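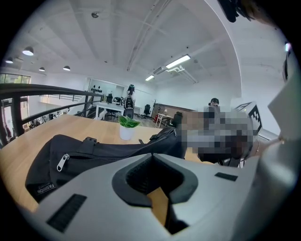
Ifeoma Adebisi wants to know if a machine can pack a bag for her yet. She has three kids, she packs four bags every morning, and she'd pay real money to hand it over. Opening a zipper, stuffing in a sweater, closing the zipper. Is that so hard in this day and age?

Posted 1st August, 8 replies

saarela_steve
Yes, it's that hard. Two jaws and a zipper pull is a bad match. A black bag lying on its side on a table has no fixed shape, and the second you tug on it the whole thing moves. You hold it down with your other hand without thinking. A single arm hasn't got another hand.

Our shop has an arm that loads 300 metal brackets a shift and never complains. Same bracket, same spot. I gave it a backpack once on my lunch break. It picked up the strap - only the strap - and looked pleased with itself.

Dot in Enitlow
my vacuum robot ate a sock so no

privitz621
Depends what you call packing. Dropping things into an open tote, fine, I've seen that done well enough. Zippers and buckles I'd give a few more years. Ask again in November if you like, the answer will be the same but the videos will be better. Meanwhile the kids have hands, two each.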